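Getting muddy sports kit clean (and keeping the peace at home)

I've been washing rugby kit for twelve winters now, first my own and then two lots of junior kit as well, and I've ruined enough of it to have opinions. Most of what follows I learned the hard way after away games at Daltstead, where the bottom pitch is basically a bog from November onwards.

Let the mud dry

I know it's tempting to fling everything straight in the machine. Don't! Wet mud just spreads itself through the whole load and you end up with beige shorts. Hang the shirts over the fence or an airer in the garage and leave them until the mud cracks, then take them outside and go over them with a stiff brush. An old washing-up brush is fine. You'll be amazed how much comes off before any water gets involved.

Rinse cold, soak, then wash

Whatever's left gets a cold rinse from the back of the fabric, so you're pushing the dirt out the way it came in. Then into a bucket of cool water with a scoop of your normal powder. I give it 30 minutes for shirts and overnight for socks, which are always the worst.

Blood and grass

Blood wants cold water and nothing else to begin with. Warm water sets it, and I have a white collar from a Jirkness match that will never be white again. For grass I rub in a bit of washing-up liquid with an old toothbrush, leave it while I have a cup of tea, and rinse. If it's still green, do it again before washing. Once it's been through a tumble dryer you're more or less stuck with it.

Skip the softener

It clings to the fibres in modern shirts and they stop letting sweat out, and then they smell however often you wash them. A small cup of white vinegar in the softener drawer does the job (the vinegar smell goes once they're dry, I promise). Keep it well away from bleach, mind.

Go easy on printed numbers and logos

Turn everything inside out, 30 degrees, and never iron straight over the print. Ismail Abdelaziz, who played on the wing for Feldale with me, melted the 2 off his brother's shirt the night before a cup game and had to draw it back on with marker pen. If you really must iron, put a tea towel in between and keep the iron moving.

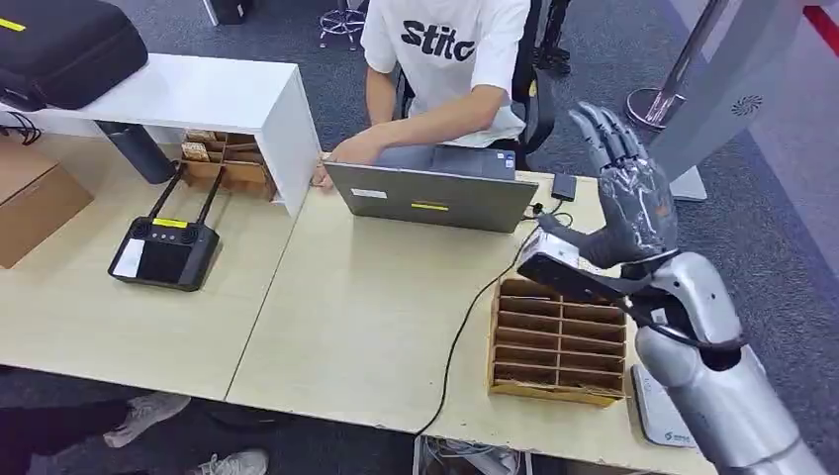 Boots

Knock the studs together outside, pick out the rest with a blunt stick or an old teaspoon, and wipe the uppers with a damp cloth. Take the insoles out and let them dry separately. Then stuff the boots with newspaper and change it before bed, as the first lot gets soaked through in no time. Keep them off the radiator - leather goes stiff and the glue on the soles gives up. A draughty porch is perfect.

Gumshields

Cold water and a soft toothbrush after every game, then back in a box with holes in it. Hot water will warp them. I did this once and played a whole half with something that felt like a bent spoon in my mouth.

The kit bag itself

Everyone forgets the bag. Empty it completely, shake it out over the grass, and wipe the inside with a cloth and warm soapy water. Leave it unzipped to dry. Between games I put a couple of spoonfuls of bicarb in an old sock, knot the top and chuck it in the end pocket. It needs changing once a month or so, or sooner if there's been a forgotten banana.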